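How to Clear Duplicate Invoices Before a Payment Run

Start the day before the run. Export all open invoices over $500 and sort them by vendor number, then by amount.
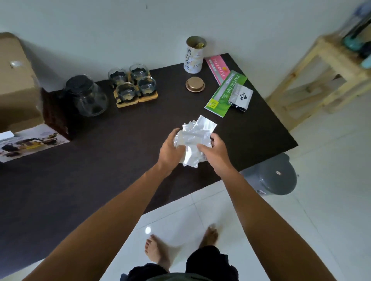

Look for pairs with the same amount and dates within 9 days of each other. Strip spaces, dashes and leading zeros from the invoice numbers – INV-0096 and 96 may be the same bill.

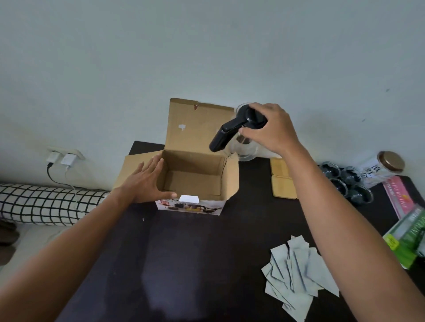 Put both copies on hold and pull the purchase order. If only one receipt was posted, void the later entry and note the voucher number in the comments field.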